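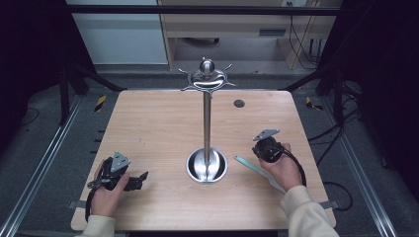
How to put a mug tree to work when you have run out of drawer
Posted Jun 12, 2018 in Small Kitchens

A mug tree is a simple thing. It has a base, a pole and some hooks, and it still manages to live in most kitchens as a place to hang one mug, a tea towel and an elastic band. Mine did that for years. Then we moved to the flat in Arnport, where the kitchen came with a single drawer, and the tree had to start earning its keep.

What you need

A mug tree with a heavy or wide base. Stainless steel is easiest to wipe. One with a shallow bowl for a base is better still, as it catches drips.
The mugs you really use. Be strict.
A few utensils with a hole or loop in the handle.
A soft dry cloth.
A table or worktop that doesn't wobble.

Step 1. Clear the table

Take everything off, including the post. If yours is a desk pretending to be a kitchen table, look for the cable hole and keep the tree well away from it. A base sitting half over a grommet rocks just enough to be annoying, and teaspoons can find their way down there. I have lost two.

Step 2. Check the tree

Turn the knob on top. On some trees it is decoration and on others it holds the whole hook assembly on, so a loose one wants tightening before you hang anything you are fond of. Hold the pole near the bottom and give it a gentle twist. If it turns in the base, look underneath for a screw. The one on my old Cerkine needed doing up every December, when visitors came and it was asked to carry the full set.

Step 3. Polish it now

You won't want to do it later with mugs on. Wipe the pole from the top down, then the hooks, then the base. Polished steel shows every fingerprint, so hold it with the cloth for the last bit or accept that you live there and have fingers.

Step 4. Hang the heavy things first

Put the heaviest mug on, then the next heaviest directly opposite. Carry on in pairs. My big Jernitz mug weighs 882 grams with tea in it and 131 grams less than the kettle -- I had a quiet Sunday and some scales -- and although it only goes up empty, it will still lean a tree if it has a side to itself.

Step 5. Add the utensils

Spatulas, small whisks and measuring spoons go in the gaps. Lay each one beside the base first and see whether the handle is longer than the pole is tall. A long slender spatula will often reach the bowl and rest its blade in it, and a blade that rests in the bowl needs to be clean. Anything longer belongs in a jug. Silicone ones are light and can go anywhere, metal ones count as mugs.

Step 6. Spin test

Turn the whole thing slowly by the base. If it clinks, swap two things round and try again. If it still clinks, you own too many mugs, see "Be strict".

Upkeep

Empty the bowl when it has water in it. Ham, the village not the meat, has very hard water, and when we lived there the base grew a white ring in over 125 different shades. A little vinegar on the cloth shifts it.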